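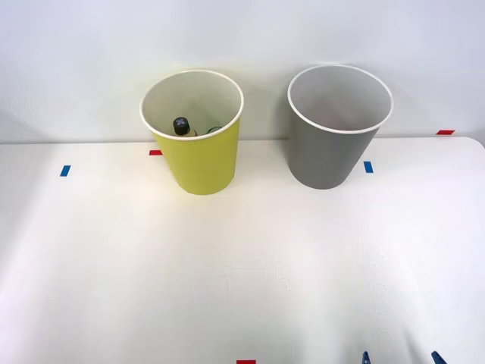 Accueil > Audio > Opinions

Une chaîne hi-fi ne devrait pas avoir besoin d'un compte

Par Krystyna Tomaszewski
2/11/21
Temps de lecture : 4 minutes

J'ai acheté en août une enceinte connectée Gruvent à 243 euros. Le son est bon, les graves sont tenus, la voix reste lisible à faible volume. Je n'ai rien à reprocher à l'appareil lui-même. Ce qui m'occupe ici, c'est la demi-heure passée entre l'ouverture du carton et le premier morceau.

Il a fallu télécharger une application, créer un compte, confirmer une adresse électronique, accepter des conditions générales, autoriser la localisation, puis attendre une mise à jour. L'enceinte possède une entrée analogique. Elle ne fonctionne pas tant que la mise en service n'est pas terminée. J'avais un câble, un lecteur et des disques à côté de moi, et je ne pouvais rien écouter.

Gruvent n'est pas un cas isolé. La petite Molov à 129 euros demande la même chose, avec un numéro de téléphone en plus. La Sundholm, vendue 355 euros, permet de passer l'étape du compte, mais les réglages de timbre disparaissent alors et il reste un seul profil sonore, assez brillant, que je n'ai pas supporté plus d'une soirée. On paie donc des fonctions auxquelles on n'accède qu'en s'inscrivant.

Les fabricants répondent que le compte sert à faire fonctionner les services de musique en ligne. Pour ces services, je le comprends. Il faut bien que l'enceinte sache à quel abonnement se connecter. Je ne vois pas en quoi cela concerne une prise jack, ni un réglage des graves, qui existait sur les amplificateurs de mes parents sous la forme d'un bouton.

Il y a aussi la question de la durée. Un amplificateur correct se garde vingt ans, parfois davantage. Le mien a été réparé deux fois, pour des sommes raisonnables, par un atelier qui n'avait pas besoin de demander un code d'accès à qui que ce soit. Une enceinte qui dépend d'une application dure le temps que dure l'application. Le jour où celle-ci n'est plus maintenue sur les téléphones récents, l'objet perd une partie de ses fonctions, et dans le cas de ma Gruvent il deviendrait inutilisable après une simple réinitialisation. Les haut-parleurs seraient pourtant en parfait état.

On me dira que l'application apporte du confort. C'est vrai pour l'écoute dans plusieurs pièces, et je reconnais que la correction acoustique de la Sundholm fait un travail sérieux dans un salon mal meublé. Je ne demande pas qu'on retire tout cela. Je demande que l'appareil joue de la musique quand on le branche, et que le reste vienne ensuite, pour ceux qui le souhaitent.

C'est possible, et sans dépenser une fortune. L'Adamczyk, à 209 euros, a quatre boutons sur le dessus : la source, le volume, les graves, les aigus. L'application existe et je l'ai installée au bout de deux semaines, pour la radio. Avant cela, l'enceinte marchait très bien. Elle est un peu moins précise que la Gruvent dans le médium et son plastique fait bon marché. C'est elle que je conseille à ceux qui me posent la question, surtout quand l'achat est destiné à une personne âgée ou à une maison de vacances sans réseau correct.

La presse spécialisée, dont je fais partie, a sa part de responsabilité. Nous mesurons la bande passante et la distorsion, puis nous expédions la mise en service en deux lignes. J'ai relu mes anciens essais et j'ai fait exactement cela. Désormais, j'indiquerai pour chaque enceinte ce qui fonctionne sans compte ni application, et j'en tiendrai compte dans la note finale. La Gruvent perd une étoile.

Contact | Mentions légales | Tous droits réservés | Haut de page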